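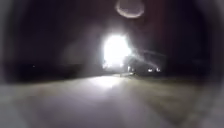

ホーム　プロフィール　過去記事　しごと　いえのこと　おたより

3月　書いた人：みつば

冬のあいだずっと気になっていた「で、機械はもう雑用をやってくれるの？」という話、ようやく書きます。下書きのまま放ってあったのを、今日の夜勤明けにコーヒーを淹れて、えいやっと仕上げることにしました(眠いので文章がふにゃふにゃでもご勘弁を)。

前にもちょこっと書きましたが、わたしの職場はLornleyという園芸と日用品の卸の店で、売り場と倉庫の建物があって、そこから舗装された構内をずーっと歩いた先に資材置き場があります。閉店後にいちばん面倒なのが、この置き場までの往復なんですよ。つぶした段ボールを持って行き、翌朝使う空のコンテナを持って帰る。それだけ。それだけなんだけど、冬の夜にやるとほんとうにつらい。耳がちぎれるかと思う。

この往復を去年の暮れから、Betarという運搬ロボットが手伝ってくれています。台車が自分で走るようなやつで、背中の荷台に箱を載せてボタンを押すと、とことこ出かけていきます。腕はありません。載せるのも降ろすのも人間。なので「段ボールの片づけをロボットがやっている」と言うと大げさで、やってもらっているのは片づけの中の「歩くところ」だけです。でもね、わたしが嫌いだったのはまさにその歩くところだったので！　最初の晩に、倉庫の戸口から暗いほうへひとりで出ていくうしろ姿を見送ったときは、ちょっと拝みました。

さて、どれくらいちゃんと働いているのか。うちの班では出した回数をノートにつけています。表紙に「べーさん日誌」と書いてあるやつです。3月のページを足してみたら、出かけたのが189回。そのうち人が手を出さずに行って帰ってきたのが163回。残りの26回は、途中で止まったり、変な場所で考えこんだりして、誰かが上着を着て迎えに行っています。

これを多いと思うか少ないと思うかで、班の中でも意見が割れました。わたしは「十分じゃん」派。だって163回ぶん歩かなくてすんだわけですよ。ところが遅番をまとめているJean Forsythさんは渋い顔で、「迎えに行く一回は、自分で運ぶ一回より長い」と言うのです。これがまた、反論しづらい。自分で運ぶなら段ボールを抱えて行って帰るだけ。迎えに行くときはまず、どこで止まっているか探すところから始まって、画面を見て、再開のボタンを押して、動かなければ横にどけて、荷物を降ろして手で運んで、戻ってきてからまた押して帰る。わたしの最長記録は置き場の手前で止まったときで、戻ったらカップ麺がスープを全部吸っていました。

止まる理由は毎回すっきりわかるわけではないです。日誌の備考欄には「停止。再開したら動いた」が延々と並んでいて、ときどき「枝」とか「人が通ったあと」とか書いてある。わたしの字で「？」とだけ書いてある行もありました。役に立たない記録だなあと自分で思います。

ただ、昼と夜でかなり違う、というのは班のみんなが言っています。昼の構内は、どこまでが道でどこからが端か、人間ならひと目でわかる。夜は人間だって怪しいんですよね。わたしも去年、端のブロックに気づかずつまずいて、膝に立派なあざをつくりました。明かりのあるところだけやたらに明るくて、そこから目をそらすと足元がまったく見えない。雨が降ればもっとややこしくなります。地面がてかてかして、白いものが線なのか照り返しなのか、歩いていても一瞬迷います。

わたしはこれまで、ロボットの苦手って「手先」だと思いこんでいました。シャツをたたむとか、卵を割るとか。でも職場でべーさんを見ていると、広い場所をまっすぐ行って帰ってくるのも、夜の外となるとけっこうな仕事なんだなと思います。人間は「あの明るいところの横を抜けて、その先」くらいの雑な覚え方で歩いていて、それで困らない。あの雑さ、どうやって機械に教えるんでしょうね。
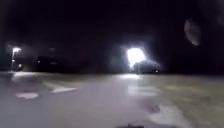
で、家の話。

うちにはFimportという床掃除の機械がいます。買って2年目。こちらは屋内だし、夜も電気をつけてやればいいし、条件としてはべーさんよりずっと恵まれているはずなんですが、まあ毎日なにかに引っかかっています。充電コード、スリッパ、夫の脱いだ靴下(これは機械のせいではない)。おかげで床に物を置かない習慣がつきました。掃除が楽になったのか、わたしがしつけられたのか、よくわかりません。

機械が働きやすいように人間が場所を片づける、というのは職場もおなじで、べーさんが来てから、構内に荷物の仮置きをしなくなりました。前は「朝まで置いとくね」でコンテナがどんと積んであったりしたのに。Jeanさんは「ロボットを入れていちばん効いたのはこれだ」と言っています。それはちょっとべーさんが気の毒な気もしますが、見通しがよくなったのは確かで、台車を押す昼の人たちにも評判がいいです。

洗濯物たたみ機の話もしておきます。前におたよりで「Guthrieのたたみ機ってどうですか」と聞いてくださった方、ありがとうございます。買ってません！　が、展示で見てきました。タオルは上手です。四角いものを一枚ずつ、向きをそろえて口のところに差し入れてやれば、きれいにたたまって出てくる。でも、その「一枚ずつ、向きをそろえて」が洗濯物たたみの半分じゃないですか？　かごの中でぐちゃぐちゃにからまった山から、靴下の片方と、裏返しの体操服と、誰かのポケットから出てきたレシートをより分けるところをやってほしいんです、わたしは。係の方にそう言ったら「そこがいちばん難しいんですよねえ」としみじみされてしまいました。正直な人だ。

そういうわけで、今のところのわたしの感覚を書いておくと、

・運ぶ、歩く：昼ならまかせられる。夜の外は、迎えに行く覚悟つきでまかせる
・床：まかせられる。ただし床を空けるのは人間
・たたむ：タオルだけ。たたむ前はぜんぶ人間
・載せる、降ろす：うちの職場ではまるごと人間
・皿洗い：食洗機でいいです。食洗機はえらい

食洗機のことを誰もロボットと呼ばないの、ずっと不思議だったんですけど、箱の中から出てこないからかなあ。べーさんが頼りなく見えるのは、外に出ていくからかもしれません。暗いし、寒いし、広いし、途中で猫も横切るし。箱の中で完璧に働く機械と、外で二十何回も止まる機械を並べて、どっちが賢いかと聞かれたら、わたしはちょっと答えに困ります。

あ、そうそう、迎えに行くときのコツ(うちの班限定の知恵です)。

まず手袋。画面が反応しないからと手袋を外して、そのままどこかに落としてくる人が続出したので、指先の出るやつを戸口に吊るしてあります。それから懐中電灯。べーさんに近づくときは正面から照らさず、地面のほうに向けること。これは機械のためというより、まぶしくて自分が画面を読めなくなるからです。再開を押したら三歩さがって待つ。待つあいだに話しかけるのは自由です。わたしは「行ける行ける」と言っています。

来月から、遅番がひとり減ります。そのぶんべーさんの回数を増やすという案が出ていて、わたしは正直、ちょっと心配しています。ひとり減るということは、迎えに行く人も減るということなので。まかせられる仕事がいくつ増えたかより、止まったときに誰が上着を着るのかを先に決めてほしい……と会議で言おうとして、うまく言えずに「手袋が足りません」とだけ言って座りました。手袋は買ってもらえることになりました。

置き場のそばに明かりをひとつ足そうという話も出ています。人間の膝のためにも大賛成。ただ、明るいところが増えると、そのぶん隣が暗く見えるんじゃないかという人もいて、場所でもめています。決まったらまた書きますね。

次回は、放置していた味噌の話です。こわくてまだふたを開けていません。

コメント(5)

ゆずこ
うちの床掃除機も靴下に負けます。しかも毎回おなじ靴下。隠し場所に玄関の段差から落ちてることもあります。

倉庫の人
運搬ロボ、うちは屋内だけです。外は最初からあきらめました。夜に163回帰ってくるなら立派だと思いますよ。うちの新人より帰ってくる。

みつば(管理人)
＞倉庫の人さん　すみません、書き方が悪かったです、189回には夕方のまだ明るい時間のぶんも入ってます！　夜だけで分けて数えてないので、来月から日誌に欄をつくります。

ころも
たたみ機の質問をした者です。見てきてくださってありがとうございました。からまった山のほう、まったく同感です。買うのは見送って、かごを家族の人数ぶん用意しました。各自でたたんでもらいます。

ゆずこ
味噌、開けたら絶対教えてください。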